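Rultel sent me another flyer for their Dudari commemorative, a silver round with a lighthouse on the front and a heron on the back. "Limited to 1178 pieces," it says, as if a small number made people want the thing. I've heard this pitch before. I paid full issue price for the Barua piece, kept it in the capsule with the certificate, and last July the shop in Lolora offered me melt value less 5 percent. The dealer never opened the certificate.

The design is fine. The lettering is crowded and the heron looks like a coat hanger.

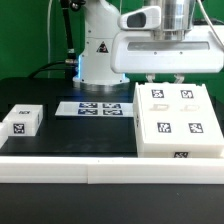

What is a low mintage worth if few collectors want the coin?

Very little beyond the silver, and I'd want to see resale prices before paying a premium.

I'm keeping my money this time.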